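Brusham Township Science and Climate Advisory Panel
Minutes of the regular meeting, Jun 7, 2019

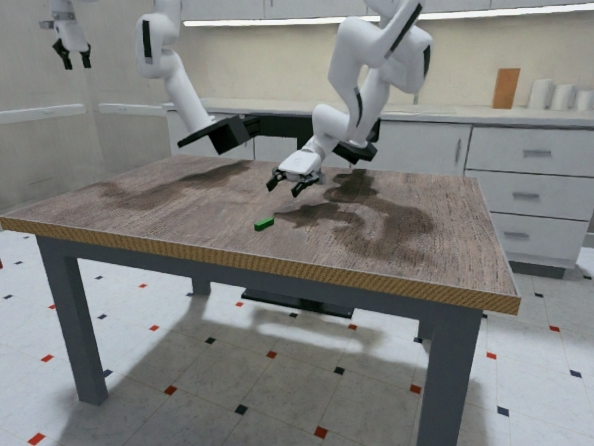 Wood-grain tabletop with two large dark stains.

Present: Mei-kuen Chuang (chair), Krum Georgiou, Linnea Fagerlund, Spyros Psarras. Fung-ping Shih joined by phone and was audible for most of it.

Called to order at 6:40 p.m., ten minutes behind the posted time, the key to the meeting room having been at the other building.

1. Minutes of the previous meeting

Approved with one correction. Mr. Georgiou asked that "Mr. Georgiou complained at length" be changed to "Mr. Georgiou commented." The secretary made the change at length.

2. Letter from the Township Council

The chair read the letter aloud. Council asks the panel to remove the phrase "human-caused" from the flood outlook before it goes out with the August tax mailing. The letter describes the phrase as "a distraction from the drainage content." It also asks whether the sea level chart could be made smaller.

Ms. Fagerlund asked how much smaller. The letter does not say.

Mr. Psarras said he had been on the panel through two outlooks and this was the first time anyone on Council had shown signs of reading one. He thought the panel should take it as a compliment. Ms. Fagerlund did not take it as a compliment. She pointed out that the ordinance setting up the panel says it will report "the findings of current science," and that the findings had not been amended by the letter.

Dr. Shih said by phone that the outlook cites its sources on every page and that the panel has no standing to edit the sources. She then said something about the tide gauge that the phone kept to itself.

Mr. Georgiou suggested moving the phrase to a footnote. Discussion of the footnote took 25 minutes. Points raised: that footnotes are where honest people put things; that footnotes are where everybody else puts things too; that the mailing is printed by Timport on a single folded sheet and the footnote would land in the fold.

Motion (Fagerlund, second Psarras): that the phrase stay where it is, and that the chair write to Council saying so in a polite way. Carried, four in favor, Mr. Georgiou abstaining pending a look at the fold.

On the chart, the panel agreed to leave the size alone and offer Council a clearer label on the vertical axis. It currently reads "Level." Dr. Shih will supply a better one.

3. Clostance contract

Clostance has sent its final invoice for the peer review of the outlook, in the amount of $1,370. The approved sum was $1,171. The difference is listed as "additional correspondence." Mr. Psarras noted that most of the additional correspondence was Clostance writing to ask when it would be paid.

The review itself was favorable. The reviewers asked for wider error bars on the storm surge estimate and caught a place where inches had been typed for feet. The chair thanked whoever typed it for keeping things calm in the Shetty Creek neighborhood for one whole draft.

Motion (Psarras, second Georgiou): to pay the approved sum now and ask for an itemized list of the rest. Carried, all in favor.

4. Request for an inquiry

The chair reported that a resident has asked the township's ethics officer to look into whether the panel is engaged in lobbying. The request names the evening talks at the Shetty Creek library, where residents were told what a flood map is and given coffee.

Ms. Fagerlund, who gave two of the talks, said no one was asked to vote for anything or call anybody. She was asked to explain the difference between weather and climate and did so with a dog on a leash, meaning a drawing of one. Attendance at the last talk was around 75, which she believes was the actual offense.

The ethics officer wants copies of the slides, the sign-in sheets and any receipts. The chair has the slides and the receipts. The sign-in sheets are believed to be with Mr. Georgiou, who believes they are with the library.

Mr. Georgiou said that while he does not always agree with the tone of the talks, he would not call them lobbying, and he would say so in writing if somebody else drafted it. Mr. Psarras will draft it.

Dr. Shih asked whether the panel needed a lawyer. The chair said the township attorney advises both the panel and Council, and has told her he would prefer that neither of them call him this month.

No motion. The chair will send the documents and keep copies.

5. Tide gauge

Dr. Shih's line improved for this item. The gauge at the Brusham landing was out for six days in the spring and the gap has been marked as missing in the record. One member of Council has asked, by email, why the panel could not "just fill in the normal numbers." Dr. Shih explained that she could, and that it would then be a different kind of record.

The replacement battery was $41 and Dr. Shih paid for it herself. The panel voted to pay her back. She said to put it toward the coffee. The panel voted again.

6. Public comment

One speaker. He has lived on the creek for a long time and said his basement has flooded more in recent years, that he does not care for the word "climate," and that he would like to know which form he fills out for the backflow valve rebate. Ms. Fagerlund gave him the form. He asked whether the rebate would still be there after the outlook was changed. He was told the rebate comes out of the sewer fund and has no opinions.

7. Other business

Mr. Georgiou asked for the agenda to be sent out earlier. It was sent out 12 days before the meeting. He asked for it to be sent to his new address.

Mr. Psarras's draft on the heat advisory phone tree was held over for lack of time.

Action items

Chuang: reply to Council; documents to the ethics officer; letter to Clostance.
Psarras: draft statement on the library talks; bring back the phone tree.
Shih: new axis label.
Georgiou: find the sign-in sheets. Look at the fold.
Fagerlund: update the slide on flood insurance, which still shows the old phone number.

Adjourned at 9:05 p.m.

Minutes taken by Spyros Psarras, acting secretary. Draft until approved.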